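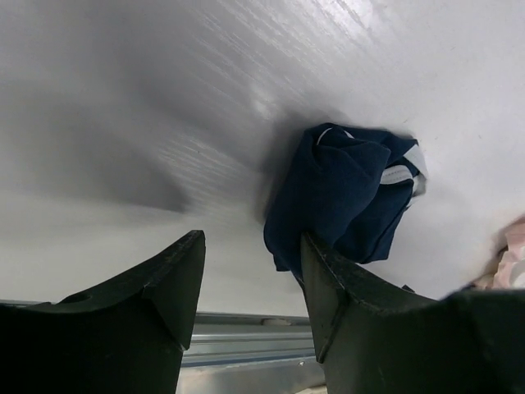
I spent most of Sunday swapping fingers on the two small arms, and I want to write down what I found before I forget which screw went where.

Until now I had been using the stock fingers from Stodeo. They are fine for blocks and boxes. For cloth they are too wide at the end, and they push a fold away before they get hold of it. The pair I put on for this round is from Bresness. They are dark, angular, and come to a beveled point. My thinking was that a narrow tip could get under a fold on a smooth white table, where there isn't much friction to help.

I ran the same job with both sets: go down, close on the cloth, lift, hold, let go. I counted a grab as good if the cloth was still in the fingers at the end of the hold. I logged 907 attempts over the day, counting both sets, and 717 of those were good. Most of the misses belonged to the Stodeo fingers, and most of those were on flat cloth with no fold standing up.

The pointed tips have their own problem. If the wrist comes down a little too low, the tip drags on the table and the arm stalls. I lowered the closing speed and raised the bottom of the move by 2 mm, and that took care of it for the left arm. The right arm still stalls now and then. I suspect the shoulder joint has some play in it, but I haven't taken it apart.
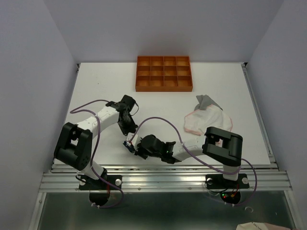

*Both arms on the front rail, with the orange tray at the back.*

For control I tried the Sheehan board first and then went back to the Skunbridge one. The Sheehan has a nicer setup page, but it dropped the connection to the right arm 3 times, and each time I had to home everything again. The Skunbridge is slower to start and has not dropped once.

I also compared the two views I record. The wrist camera is the better one for seeing whether a tip is at the edge of a fold or on top of it. Its weak spot is glare from the tabletop. The wider view is better for cable trouble. The purple cables make big loops over the table, and I want to tie them closer to the links before I do anything faster.

The Bresness fingers are staying on for cloth. Next I'll try small parts going into the tray, and I expect the points to be worse at that than the wide ones. I still need to find the spare screws for the Stodeo set.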